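Compte rendu de la réunion du 30 septembre 2022
Objet : offre Nina, cellule à deux bras pour le pliage des boîtes (proposée par Dudine)

La séance s'ouvre dans la bonne humeur, avec un grand merci à l'atelier de Pedberg qui nous a accueillis et nourris. Le compte rendu précédent est adopté sans modification.

Rappel de l'offre : location du kit à 1 439 euros par mois, ou 1 496 avec la maintenance, et mise en service sous 8 jours. Mullel plie encore tout à la main, et l'on sait ce que cela donne en décembre !

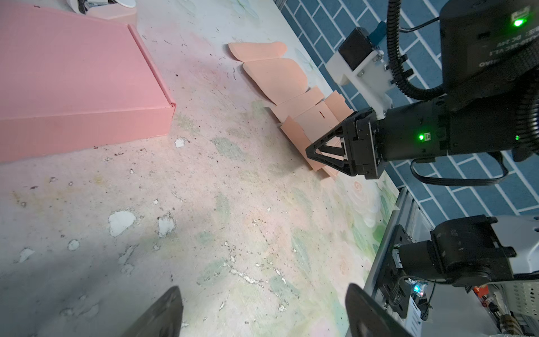
Cellule Nina : prise du carton découpé à plat.

La prise a longuement retenu l'assemblée. Certains craignent que les doigts marquent le carton clair ; Dudine propose de prêter un jeu de doigts plus souples, ce qui est accepté volontiers.

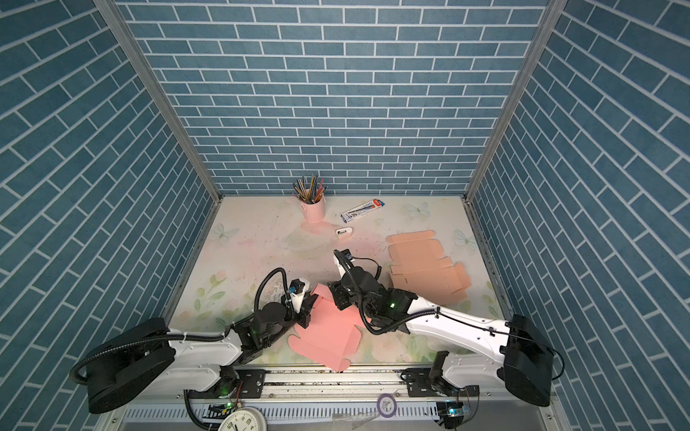 L'encombrement reste le point délicat, car l'établi de Mullel est étroit et l'on y tient. Les deux bras étant montés sur un même rail, le long du bord avant, il faudra mesurer le nôtre avant toute commande (et penser au passage des chariots, comme on l'a gentiment rappelé).

Décision : essai de 60 jours à Mullel, formule avec maintenance, sous réserve des mesures. Dudine enverra le devis corrigé. Le choix des coloris de boîtes est reporté à la prochaine réunion.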